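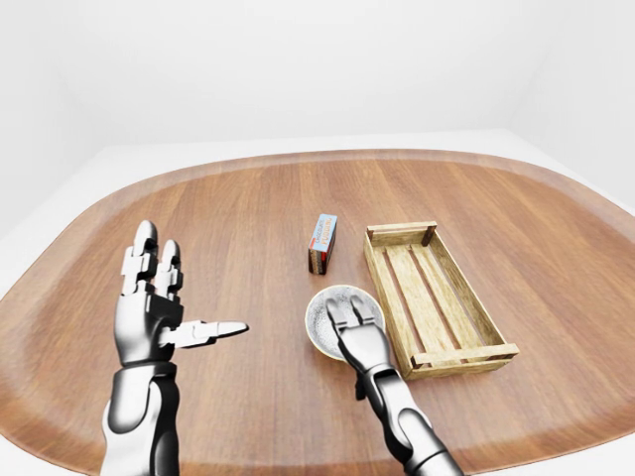 Wooden tabletop with a raised rim. Rendering: Stoveo

FOR IMMEDIATE RELEASE

Poton Volleyball League Adopts Revised Postponement and Venue Rules for Indoor Season

POTON, 6 July 2026 – The Poton Volleyball League today published revised competition rules covering match postponement, substitute venues and the reporting of results. The rules apply to both the men's and women's divisions and to the Liapis Cup. They take effect with the first round of the indoor season in November.

The season schedule contains 211 matches. Under the previous rules, a postponed match could be moved to any open date before the final round, subject to agreement between the two clubs. The revised rules set a fixed rescheduling window of 14 days. If the clubs do not agree on a date inside that window, the league office assigns one, and its decision on date and start time is final.

"The old text left the date open, and several matches ended up stacked in the closing weeks," said Ohemaa Osei, competition director of the league. "A fixed window gives clubs, referees and hall operators the same information at the same time." 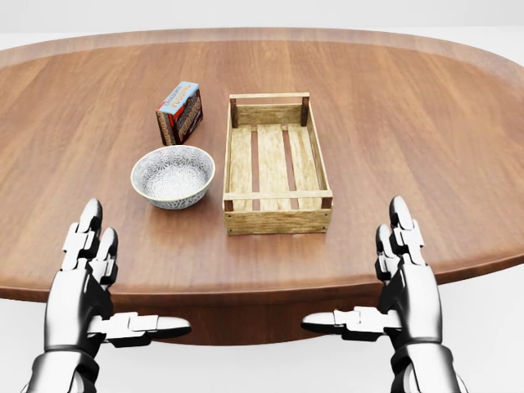
Substitute venues

Each club must register one home hall and one substitute hall before the season. A substitute hall must meet the same requirements for free zone, ceiling height and lighting as the home hall. Spectator capacity is not part of the test, except for cup semifinals and the cup final, where the hall must seat over 2000.

If neither registered hall is available on the match date, the home club may offer the visiting club's hall. In that case the home club keeps its designation for all purposes, including choice of bench and gate income, and pays the hall fee. Travel costs already paid by the visiting club are refunded by the home club on receipt of invoices.

Halls shared with other sports remain eligible. The playing court lines must be of a color clearly different from all other lines on the floor. Inspections are carried out by Fotis Vasilakis, the league's technical delegate, and a hall that fails may be inspected a second time before registration closes.

Result reporting

Final scores must be entered in Cliramness, the league's match management system, within five hours of the last point. The signed scoresheet is uploaded with the result. Late entries carry a warning on the first occasion and a fine after that. Set scores, substitutions and sanctions are entered by the home club's scorer and confirmed by the first referee.

Akosua Odoi, head of officiating, will hold an online briefing for scorers ahead of the first round. Attendance by at least one scorer per club is required.

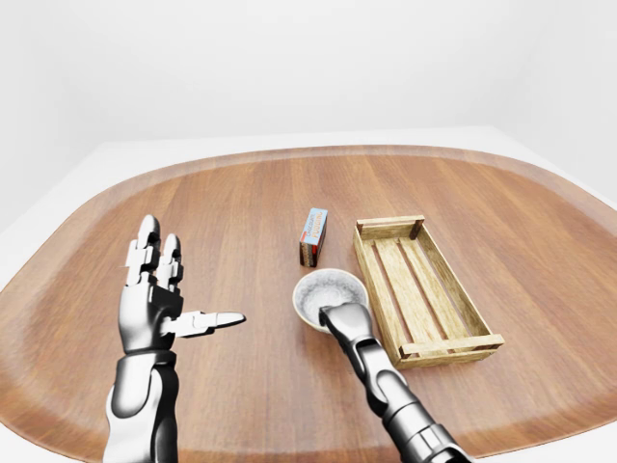

Availability of the rules

The full rules and the hall registration form have been sent to all club secretaries. Questions on interpretation should be submitted in writing to the league office, attention Édgar Puma. Answers that affect more than one club will be circulated to all clubs.

About the Poton Volleyball League

Founded in 2000, the Poton Volleyball League organizes indoor competition for senior men's and women's clubs and runs the annual Liapis Cup.

Media contact
Evdokia Kalogeropoulos
Communications, Poton Volleyball League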